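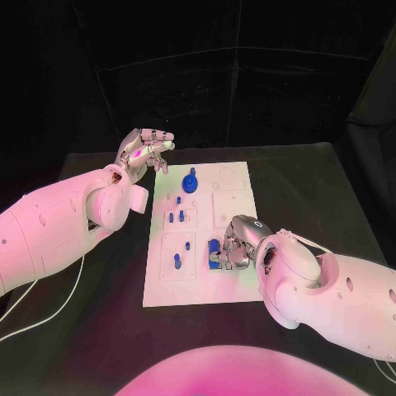
How do bird banding stations decide when to stop for the night?

Posted by Jyoti Pathak, December 19, 2023

I helped out for two weeks in June at a shorebird banding site near Plamstead, mostly carrying poles and writing down numbers. On our third night we closed the nets well before midnight even though birds were still coming in. The lead bander was busy and I never got a proper explanation. The weather was fine, a light wind and no rain. We had banded 105 birds by then, mostly small sandpipers. Is there a legal limit on how many you can band in a night, or does each station set its own? I'm applying for a longer placement at Dornholm and would like to understand it before I go.

marshwren_k

It's in the permit. Every station has a limit and you have to stop when you hit it.

Bainbridge Tom

I don't think that's right, or at least it wasn't at the two places I worked. Our permit listed the species we could handle and the band sizes, and the project plan had a target for the season (500 birds at one site). There was no nightly number in either one.

What usually closes the nets is how many birds are waiting. If you have two people who can band and the holding boxes are filling up, the last bird in line might sit there over an hour, and that's too long for a small sandpiper. A good lead closes the nets early and works through the boxes. With one experienced bander and a few new helpers, 105 is a full night.

Other things that can do it: the tide coming up under the bottom shelf of the net, a fox or an owl hanging around, or running short of the right band size. Bands come on strings and it's easy to leave the spare strings in the truck -- I have done that.

Ask Dornholm for their station protocol before you start. It should give the maximum holding time and the number of banders needed per net.

marshwren_k

OK, ours was written into the permit, but that was a site with a threatened plover. Might be different for yours.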